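Feston's old showroom is getting a second life, and I got to poke around before the doors open in June. It's going to be a practice space for people learning home care work, run by a small outfit called Arkevham, and I have to say I was charmed!

I went in expecting a dusty hall with folding chairs. The floor won me over first - pale grey with darker veining, polished enough to throw the ceiling lights right back at you. Classes will take up to 20 people, mornings and evenings, and the first round already has 113 names on the waiting list (I may have added mine).
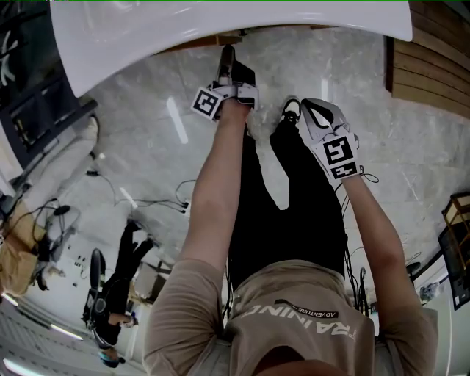
Iona Buchanan wrote in to ask whether a shiny floor is really the best choice for folks who'll be on their feet all day, and she'd like to see some mats put down before the first class. Fair point, Iona - my own knees agree with you.

I passed that along and was told mats are on the shopping list, along with coat hooks and a decent kettle. Sign-up stays open at the Kerr Street desk until 7 in the evening, and the bus stops right outside.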